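Simulation success rates are being asked to carry more weight than they can hold, and the recent Rirkine report is a useful case. The authors trained a grasping policy on 296 simulated episodes and claim transfer to thin, irregular objects. The headline number is 60 percent success. I think that number is close to meaningless as reported.

A grasp in a physics engine is a contact solution. Its outcome depends on the friction model, the solver step and the collision shapes, and the report gives only the first of these. When the object is a box, the omission is tolerable. When it is a curved rod with a loop attached, the collision shape largely decides the result. A convex hull fills in the bend of the rod and closes the loop, so the fingers get a surface to press on that the visible mesh does not have.
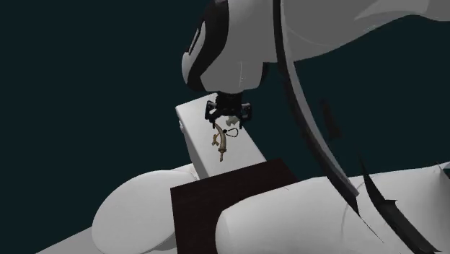 *Simulated arm with a slender curved object and thin loop just below the gripper, white block behind.*

A rendered still cannot settle whether a given contact is sound. The renderer draws the visual mesh and the solver uses another one. Reviewers who accept stills as evidence of a grasp are reading the wrong layer. Contact forces over time would be better evidence, and they cost almost nothing to log.

The Setavska group handled this more carefully in June. They reran 106 episodes with the convex hulls replaced by decomposed meshes and published both sets of results. Success on thin objects fell by more than half. Success on blocks barely moved. Their paper was received as a negative result, and I would call it the more useful of the two.

The usual objection is compute. Decomposed meshes slow the solver, and the Ilie benchmark allows a fixed budget per entry. That is an argument for changing the benchmark. A subset of 10 objects, run at full collision detail and reported separately, would fit in the present budget and expose most of the problem.

Until then, I would ask authors for three items in the main text: the collision representation, the solver step, and the success rate split by object class. Rirkine reports none of the three.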